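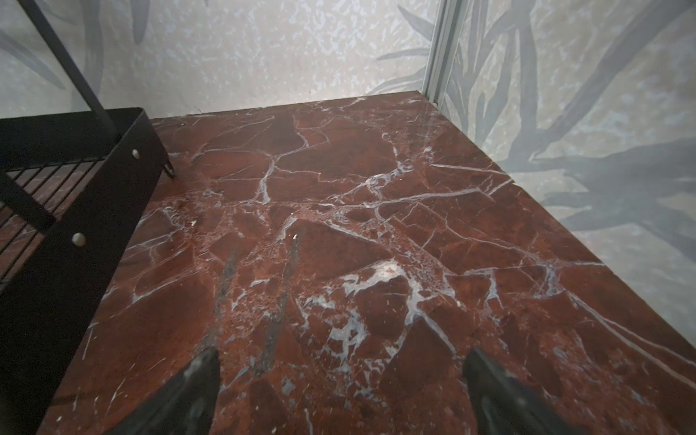 Most of the stone damage I get asked about comes from the kitchen shelf. Vinegar, lemon juice, bathroom spray and cream cleanser all get used on marble because they work well on tile, and marble is a different thing altogether. It is mostly calcite, and acid eats it. On a polished red slab with white veins running all through it, a dull spot can hide among the pale patches for months, so you have to look for it with the light low and your head down near the surface. By the time you can see it standing up, the spot has usually been cleaned with the wrong thing several times over.

Search tips Go

Posted in February by the Shehu Household Page

Everyday cleaning

Use warm water, a few drops of plain dish soap and a soft cloth. Wring the cloth until it stops dripping. Wipe the top, rinse the cloth, wipe again with clean water, then dry with a second cloth. The drying matters more than people think. Hard water leaves a white film, and once it builds up the top looks cloudy whatever you put on it.

I use old cotton T-shirts cut into squares. Microfiber is fine too, but wash it without fabric softener or it will smear. Paper towels are all right for a spill, less good for daily use.

Do the wiping after supper when the top is clear. If you cook a lot, do it in the morning as well.

Things to keep off it

Vinegar in any strength. Lemon, lime, tomato, wine, coffee, cola. Scouring powder. The green side of a sponge. Toilet cleaner, which I mention only because I have seen a bathroom vanity that had a bottle standing on it all winter, with a rough ring left behind.

Cutting boards should have rubber feet or a damp cloth under them. Grit gets trapped beneath a board and scratches every time the board moves.

Spills

Blot, don't wipe. Wiping spreads the spill over clean stone. Press a dry cloth down, lift it, turn it over and press again. Then wash the spot with soapy water and dry it.

If the mark stays after it is dry, work out which kind it is. A stain is darker than the stone around it and means something has soaked in. An etch is dull or lighter and means the polish itself has been eaten. Run a fingertip over it. An etch often feels slightly rough. The two are treated differently, and a lot of time gets wasted putting poultices on etches.

Oil stains

Mix baking soda and water to a paste about as thick as peanut butter. Spread it over the stain a little past the edges, cover with plastic wrap, tape down the sides and poke a few small holes in the plastic. Leave it a full day. Take the plastic off and let the paste dry completely before you lift it away with a plastic scraper, then rinse and dry. An old oil stain can take 2 or three rounds. Mine beside the stove took nearly 30 days from start to finish, counting the days I forgot it.

Try the paste on a hidden corner first, especially on dark or colored stone.

Etch marks

Small ones can be improved with marble polishing powder and a damp felt pad. I have used the Sidalitz powder, which comes in a tub with far more in it than one kitchen needs, so share it with a neighbor. Work a patch the size of your palm, keep it wet, rinse and check. Stop when the shine matches. Large or deep etches are a job for a stone shop. I was quoted by Grandarar and by a one-man outfit out in Vundbridge, and the smaller one was cheaper and came on a Friday as promised.

Sealing

Sealer slows down stains. It does nothing at all for etching – people are often disappointed by this. To see whether you need it, put a spoonful of water on the stone and leave it for 22 minutes. If the stone has darkened underneath, seal it. If not, wait a few months and test again.

Put the sealer on with a clean cloth, leave it for as long as the label says, and buff off every bit of what is left. Sealer that dries on the surface goes hazy and is a nuisance to remove. Open a window.

Corners and edges

Where the stone meets the wall, crumbs and water collect. An old soft toothbrush and soapy water will clear the line. If the caulk has gone black, cut it out and replace it; bleach wipes will brighten it for a week or so, and bleach isn't good for the stone.

Hot pans go on a trivet. So do potted plants, or at least put a saucer under them with felt on the bottom. Check the felt now and then for grit.

Next month: getting candle wax out of a tablecloth.

Contact | Copyright Shehu Household Page | Back to top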